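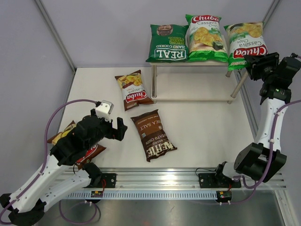
To: Members' list, Nesavex Association of Independent Grocers
Subject: Re: Deposit terms for the shared warehouse

The office has received several replies to the notice on pallet deposits and answers them together in this message. The question raised most often is quoted below.

> Our store joined the shared warehouse in December and was billed
> a deposit on 53 pallets. We returned nearly all of them with the
> next truck. The statement from Tatadus still shows the full amount.
> Does the credit appear on its own, or must we file for it?
>
> We would also like to know whether half pallets are counted the
> same way. Our delivery dock is small and we take little else.

Members do not need to file for a credit. Tatadus posts returns at the close of each billing period, and a return signed for after the cutoff moves to the following statement. Stores that joined late in the year will therefore see the full deposit once before any credit is shown. Please keep the driver's slip until the amounts agree.

Half pallets are billed at half the deposit. They must be stacked separately from full ones — mixed stacks have been counted as full at the Plarnadum dock, and corrections take up to nine working days.
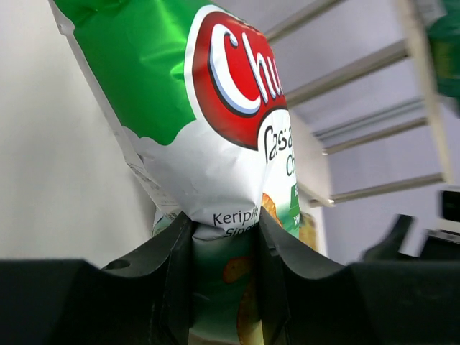
PLARNADUM, February 5, 2018

The revised terms apply to all accounts served from this warehouse. The deposit ceiling for a single store is now $580. Accounts above the ceiling will be adjusted without a request from the member.

Stores on the Somboon route should note that empty pallets are collected on every second delivery only. Up to four may be left at the rear gate between collections. Any beyond that number should be kept indoors, as the carrier does not accept responsibility for them.

Questions about a particular statement should be sent to the accounts desk with the member number in the subject line, and not to this list. Replies on the terms themselves may be posted here as before.

Member Services Office
Nesavex Association of Independent Grocers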